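2022-01-08

# The Long Life of a Kitchen Table

Princess Bautista bought her table from a couple who were moving out of state. They wanted it gone by noon, and she had a borrowed truck. It was dark with old wax, and one leg was shorter than the others.

She runs Skarkier, a repair shop that takes in tables, chairs and the odd dresser. By her records the shop has worked on 2,905 pieces. Most of them were kitchen tables, and most came in with the same two complaints: rings on the top and a wobble.

The rings are usually in the finish and come out with fine steel wool and a little oil. Black marks go deeper and may need sanding. Bautista sands by hand on older tops, always with the grain, and stops to check often.

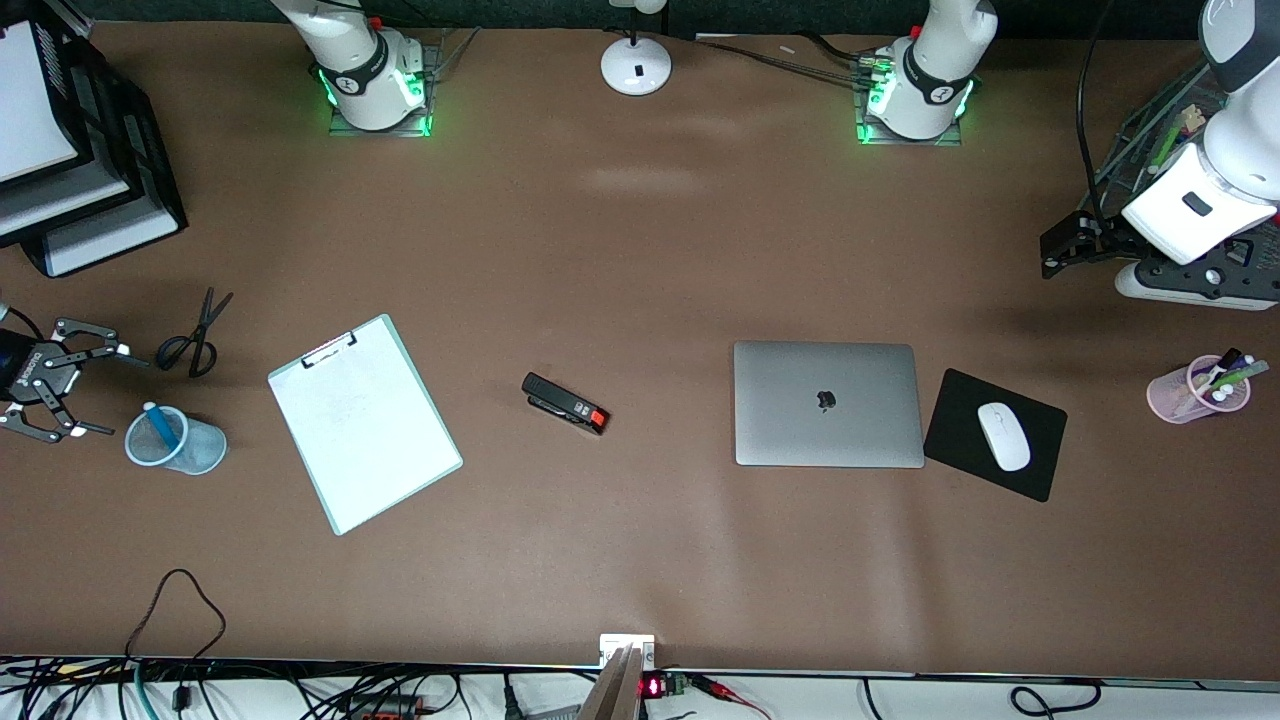 A wobble takes longer to fix. People reach for a folded napkin or a felt pad, and the real trouble is often a loose joint higher up. She takes the leg off, scrapes out the old glue and clamps the joint overnight. Screws driven into a glued joint make her job harder, and she sees them every week.

Prices at Skarkier depend on size and damage. A full refinish on a six-seat table runs some 1,000 dollars, and customers wait 30 days or more for it in the busy season, which starts in August. A simple regluing is far cheaper and can be done while other work dries.

Bautista still eats at the table she hauled home in the truck. She fixed the short leg in her first year and has left the old wax alone.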